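Search this site Go Advanced search

Filed under: Household Textiles / Storage and Care / Working Papers

3.2 Bunched storage of patterned covers

Covers in the Nerska survey were seldom put away flat. Of the 347 covers logged, most had been gathered by hand and set against other cloth. 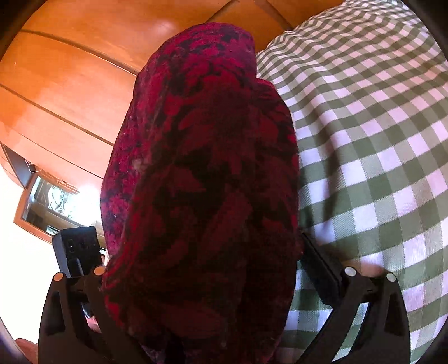
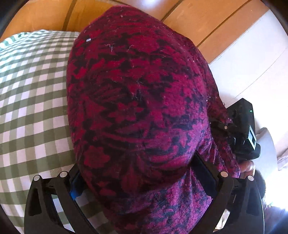

Figure 4. Dark red patterned fabric gathered into a bundle, with green and white gingham cloth next to it.

Baneo Department of Textile Use and Care

Gathering takes less time than folding and needs no table. It also hides much of the surface, so lint is easily missed. Small pale specks stand out on the dark red cloth in Figure 4, and the second view also shows pale threads near the top of the bundle. We logged lint by cover and did not try to trace its source.

Checked cloth gave us a different problem. The squares follow every curve, which makes a crease easy to find but its depth hard to judge by eye. We therefore scored creasing by touch on a scale of 5, using the Kováčik method. Scores for all covers were entered in December and are listed in Table 5.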